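About Wotero

We write rules for robot arms. More exactly, we write rules for the people who stand next to robot arms, the arms themselves having shown little interest in reading.

Wotero was started by Shuk-fan Yeh and Refilwe Ngcobo, who had spent several years on opposite sides of the same argument. Shuk-fan was a safety assessor. Refilwe built robot cells and had them failed by Shuk-fan. After the third failure they went for lunch to settle what "within easy reach" meant when applied to a stop button, did not settle it, and set up a company.

The button question has since been answered. It is Rule 4 of the Bench Rules and it took most of a winter.

What we do

Laboratories, workshops, colleges and small factories ask us to look at how they work with arms at table height, the sort that pick things up and put them down again near people with mugs of tea. We visit, we watch, we read whatever is taped to the wall, and we send back a report. Most places already have a rulebook. One client had a rulebook of 207 pages and a staff who had read the cover. We gave them back 77 pages, and there are days when we think that was still showing off.

We don't sell robots, we don't fit guarding, and we take no commission from anyone who does. We have been offered a fair number of branded fleeces.

The Bench Rules

The Bench Rules are our own set of working practices, free to copy, and used by clients such as Celtico and Prirkus as the starting point for their own. They sit underneath the law and the published standards and don't replace either. If a Bench Rule and your legal duties disagree, follow the law and then write to us, because we'd like to know.

People usually ask for the short version, so:

Someone is in charge of the arm at all times, and that person can say so without looking round the room first.

The stop button is tested at the start of the day by pressing it. Looking at it fondly doesn't count.

Hands stay out of the working area while the arm is live. If an object has tipped over, it can stay tipped over until the arm is stopped.

Anything that changes about the gripper, including its fingers, its cable and the tape someone put on it, goes in the log before the next run.

Speed is set for the least experienced person present. Visitors count as present.

A run that went oddly is written down even if it came right in the end. We'd say especially then, but Refilwe has banned the word "especially" from the rules on the grounds that it makes the other ones sound optional.

The full text is longer and duller and has a section on footwear.

How we test a rule

Nothing goes into the Bench Rules until we have tried to live with it ourselves. We keep our own bench for this, and a draft rule stays on trial there until everybody has either stopped grumbling about it or produced a better one. Plenty fail. We once asked people to announce every arm movement aloud before starting it, and by the second afternoon the room sounded like a small railway station.

Our trials use kitchen tasks. Shuk-fan was against this at first, feeling that a company with opinions on risk ought to be seen handling something heavier than a lemon. The case for kitchens is that everybody who visits already knows what ought to happen. You don't need training to notice that a cup has been put down badly, and people who feel able to notice things are most of what a safety system is made of. 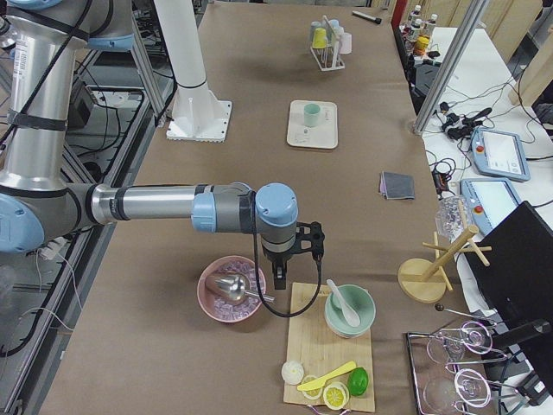
It also turns up the awkward questions early. Food props are small, they roll, and they come in shapes that no gripper was designed for, so the urge to lean in and straighten one is very strong. Rule 9, on leaning in, was rewritten four times on account of fruit. The version we have now says that the layout is set before the arm is switched to live, checked by a second person, and then left alone. If it's wrong, stop, fix it and begin again. It costs a minute or so, and we have heard every possible complaint about that minute, several of them from Refilwe.

Cables get a section to themselves. So do spare objects, meaning whatever is on the table that the task doesn't need. We used to ask for a bare table and found that people obeyed on inspection days. The rule now asks that the person in charge be able to name each thing within reach of the arm and say whether it matters. Tables have become tidier under the second rule than they ever were under the first, mostly from embarrassment.

Mistakes we have made

We think a firm like ours should own up to a few. Our first training day had 225 slides. Our first checklist asked for a signature from a post that didn't exist at any of our clients, and was duly signed at all of them. For most of one June we recommended a floor marking tape that lifted at the corners and tripped people up. The Mohammadi workshop sent us theirs back in a ball.

Working with us

A first visit takes a day. We'd like to see ordinary work, so please don't tidy up, and please don't give the staff a talk beforehand about what to say. We can always tell, and it makes lunch awkward. The report follows in plain words, with the things that need doing now at the front. We come back later to see which of our suggestions survived, and the ones everybody ignored are looked at first, as the fault is often ours.

Recent from Wotero
Bench Rules: changes to Rule 9, Wed 12 March
What a second person is for
Writing a log that someone will read
Visitors, and where to stand them
Floor tape: an apology
Training days (now shorter)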